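Speaker notes – "Two Arms, One Outlet"
Flusska workshop, 6 July 2020
Slot: short talk, then questions

Slide 1. Title
Say hello. Do not read the title aloud, they have it. Mention that Saithong is the name of the policy and Rement is the name of the task set. People mix them up every time, including me in February.

Slide 2. Why plugs
Everybody shows towels. We did towels too, and a towel will forgive you. A plug goes in or it doesn't, and the arm gets very little credit for being close. Also, a plug has a cord, and the cord has opinions.
(Pause. If no laugh, move on at once.)

Slide 3. The question
Plain version: if you teach two arms from demonstrations, does it help to let the policy wait? Most of our failures came from both arms being busy when one of them had no business moving.

Slide 4. Allow
Allow is one extra output per arm, a yes or a no. No means hold your pose and keep looking. That's the whole method. I have a slide with the math on it at the end, for anyone who feels shortchanged.
Point out that the labels come free. In teleoperation, people hold one arm still while they fiddle with the other. We used to trim that out as dead time – two grad student months of trimming, all of it now undone.

Slide 5. Data
200 demonstrations with clutter, 100 without. Same arms and same rail throughout. Training ran to 4000 steps, past which the curve goes flat and so did our enthusiasm.

Slide 6. The setup
Leave this one up while talking. Both grippers hold a plug, with the power strip lying diagonally between them. Cords cross on the floor. Shelf, potted flowers, watering can and fans are all in the workspace, so the policy has plenty to look at that isn't a socket.
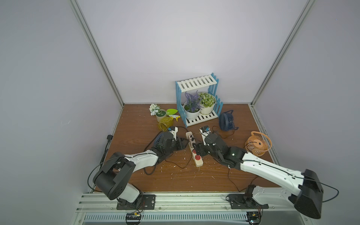
Slide 7. What we found
With Allow, the arms stop fighting over the strip. Without it, the usual failure is one arm nudging the strip while the other is lining up, and then both chase it. Play the clip at double speed. It looks like two people leaving through the same door.
Be fair here: on the runs without clutter the gain is small. Say so before the front row does.

Slide 8. What still breaks
Cords. If a cord gets under a forearm, the policy will say yes to moving and keep saying yes. It has no idea it is towing something. We tried a wrist force cutoff, which made it timid near sockets, exactly where you want some nerve.
Skip the second clip if running late.

Slide 9. Next
Longer cords, a different strip, and a hold signal that one arm can send to the other.

Backup slide. The math
Only if asked. The loss weight on the hold term was picked by hand. If they ask how, say "by hand" again, more slowly.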